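The Bed Is Not a Shelf: speaker notes
February 21, 2011 - Siham Farah

Open cold, no slide. Ask who has clothes on their bed right now. Wait. The hands go up slowly, then all at once.

Introduce myself. Eight years doing housekeeping training at Gelavero, 18 guest rooms, and my own bedroom was a disgrace the entire time. Pause for laugh. If no laugh, move on with dignity.

Main point: clothes land on the bed because it is big, flat and at hip height. You will not beat the bed. You can only give it a deadline, and the deadline is bedtime. After that the pile moves to the chair, and the chair has no deadline at all.

The Qusai Nseir story (he said I could). Paid 100 dollars for a closet system, still sleeps next to his sweaters. Keep this under a minute. He may be in the room.
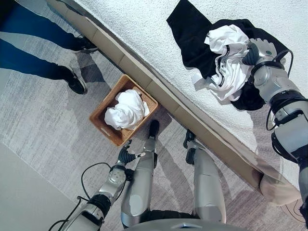
Basket goes on the floor, right up against the bed. Across the room is too far, I have tested this on grown adults. One piece at a time, dark things and white things kept apart, and no stopping to check pockets for treasure.

If someone asks about bumpy bedspreads: yes, they hold lint, and black pants will find all of it. Shake and carry on.

Skip the folding board demo if we're past the half hour - it always falls over anyway.

Handouts are by the door. Take one, put it on your bed.

Last updated: October
Contact: Siham Farah, Gelavero training office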